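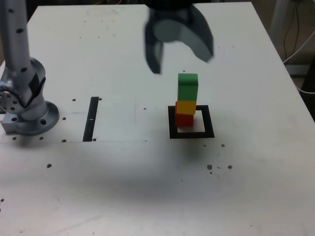 Section 4: Setting Up Your First Sourdough Starter

Welcome to the fun part! By now you've unpacked the Narnusari crock, washed the lid and the inner collar, and found a spot on the counter where the crock can live for the next couple of weeks. This section takes you from plain flour and water to a starter strong enough to raise a loaf. It's slow work, but most of it is waiting, and the first big bubbles are a real thrill.

What you need

The crock and its loose lid
The long spoon
A kitchen scale that reads in grams
Whole wheat flour (rye works beautifully too)
Water that has stood in an open jug overnight
A rubber band to mark the level

Mixing day

1. Set the empty crock on the scale, without its lid, and write the weight on the card in the back of this booklet. You'll want that number every single time you discard, so please don't skip it!

2. Add 116 grams of flour and the same weight of water. Stir with the long spoon until you can't find any dry pockets, and scrape down the sides as you go. The paste should be thick and a little lumpy, like oatmeal that has been sitting a while.

3. Slip the rubber band around the outside at the level of the paste.

4. Rest the lid on top. Don't press it down.

Caution: Never clamp or tape the lid shut. A lively starter makes a lot of gas, and a sealed crock can crack.

5. Leave the crock alone until the next day. A shelf away from direct sun is ideal. If your kitchen is chilly, the top of the refrigerator is often a cozy spot (check with your hand first, as some models get surprisingly warm up there).
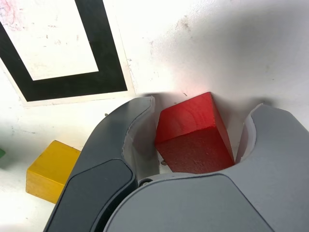
Daily feeding

6. Stir the starter and spoon most of it out, leaving 39 grams in the crock. This is where the empty weight on your card comes in handy. Put the extra in the trash for the first week. Later on it makes wonderful pancakes and crackers.

Caution: Don't pour discard down the drain. It sets like paste in the pipes.

7. Add fresh flour and water in equal weights, as much of each as you have starter left. Stir well, scrape the sides, and move the rubber band to the new level.

8. Repeat at the same time each day. Morning suits many people, but an evening feeding is just as good if you stick with it.

Note: Expect a burst of bubbles early on and then a dull, quiet stretch. This is normal, and it's the point where so many people give up! Keep feeding. The early activity comes from bacteria that fade as the mix turns sour, and the yeast you're after needs a little longer to settle in.

Note: A layer of grayish liquid on top means the starter is hungry. Stir it in or pour it off, then feed as usual. Fuzzy growth, or any pink or orange streaks, means you should throw everything out, wash the crock in hot soapy water, and start again from step 2.

Is it ready?

9. After a feeding, watch the rubber band. A starter that doubles, smells pleasantly tangy, and does this several days in a row is ready to bake with. For most kitchens that takes between one and two weeks, and a cold April can stretch it further.

10. For your first loaf, use the starter at its peak, when the surface is domed and full of bubbles. The basic recipe in Section 5 calls for 200 grams, so give it a bigger feeding the night before, and be sure to keep a spoonful back for the crock.

Storing between bakes

11. If you bake only now and then, feed the starter, let it sit out for an hour, and move the crock to the refrigerator. One feeding a week will keep it in good shape. Bring it back to the counter the day before you want bread and give it two feedings to wake it up.

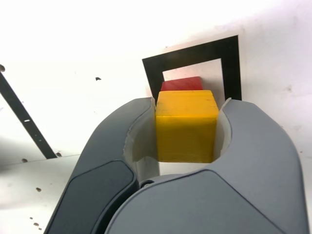

Lourenço Vieira writes that his starter sat flat for four days on white flour and took off the morning after he switched to rye, so he now keeps a small bag of it next to the crock just for slow spells. We love this tip, and it works with the smaller Fivirard crock too. Swap in rye for half of the flour, keep the weights the same, and go back to your usual flour once the starter is rising well again.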